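The arm is the cheap part

What small shops forget when they budget for a robot cell

Iresha Pramanik keeps a spreadsheet with two tabs. First tab is called "quote." Second is called "what we paid." The second tab is longer. A lot longer.

She plans equipment for Fusstead, a small outfit that tests tabletop automation for kitchens and canteens, and she's been through the buying process enough times to have opinions on it. Mostly about cables. 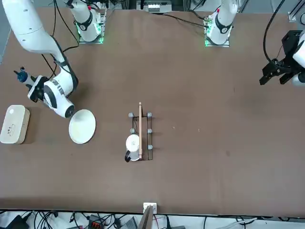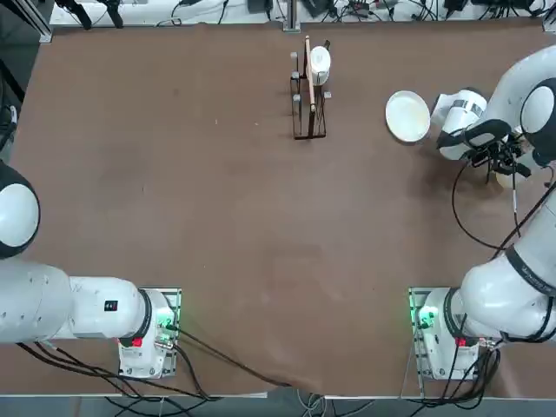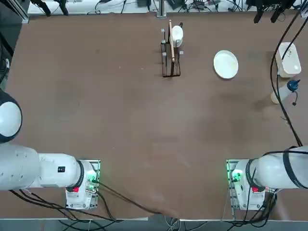
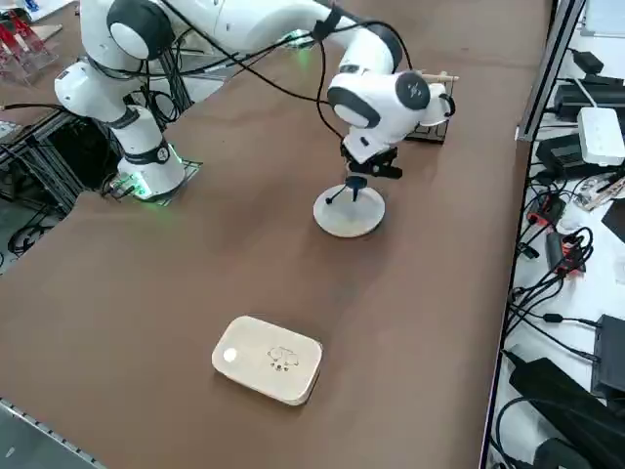
White arm or arms, brown tabletop, wire rack, and cable in every view.

"People come to me with a price for arms," she says. "OK, great. What are they bolted to?"

Start there. A table stiff enough to hold a moving arm is a real line item, and it's heavy, and it ships on a pallet. Fusstead got caught on this the first time around. Freight on the table came to $375, and then the truck had no liftgate. Call before you order. Ask about the liftgate, ask about the dock, ask who signs.

Then mounting plates. Then the rail if you want cameras overhead — and you will want cameras overhead, even if the first plan says you don't. Pramanik now puts framing in the budget at the same time as the table so it all comes from one supplier with the same bolt pattern. Hers is Jerar. She isn't sentimental about it, they answer the phone.

Cable gets its own section in the second tab. Power, network, gripper, camera, emergency stop. Every one of them too short or way too long. Her last cell needed $1,238 in cabling, connectors and power supplies, against a planned $300. That's the number she shows to anyone who asks for a budget meeting, usually before they sit down.

One or two arms?

Depends what you're handling. Anything that has to be steadied while something else gets placed, two starts to look attractive. But the second arm doesn't just double the hardware. You need reach studies, a bigger table, more floor, a second service plan maybe. Hurnenitz, the integrator Fusstead used last year, quoted both ways without being asked, which she liked. Desjardins quoted two arms only, and a nicer binder. She went with Hurnenitz.

Her advice for a first purchase is to get the table and the power sized for two and buy one. If the work goes well the second one drops in over a weekend. If it doesn't, you have a very good table.

Grippers, separate budget. Always. The gripper in the brochure photo may not be the gripper in the quote, so check the part number line by line. Fingers wear. Finger pads wear faster. Buy spares with the first order when the shipping is already paid, and write down which ones fit which arm, somewhere people will acutally look.

Test objects, too. Sounds silly to put dishes in a capital request, but purchasing will ask about a receipt for plates sooner or later and it goes easier if there's a line for it. Buy duplicates of everything. A shape you tuned for gets dropped, the store has stopped carrying it, now you're tuning again.

Time is the other thing. Fusstead allowed 6 weeks from delivery to first useful run and needed most of that just for setup. Electrician, network drop, safety review, in that order, and none of them can start untill the one before is done. If you're hoping to spend this year's money, an order placed in December is going to land in next year's budget. Finance won't love it. Tell them in the fall.

On leasing: she has looked at it, twice. Makes sense if your product mix changes a lot or if you can't get the purchase through as capital. Read the return terms. Who crates it, who pays for the crate, what counts as a scuff. Used arms are worth a look also, as long as the controller is still supported and somebody hands over the passwords. Get the passwords before the money moves.

Training is where she'd spend more if she could do it over. The quote had one day for two people. One of those people left. Now she asks for two sessions, a few months apart, with the second one booked on the same purchase order so it can't get cut later.

And leave a contingency. Hers is a flat percentage and she won't say what it is, since purchasing reads magazines. It has been spent every time. Last round it went on a circuit upgrade, a longer bench for the power supplies, and a label maker.

The label maker was Monday's delivery. Fusstead's next cell is already on tab one.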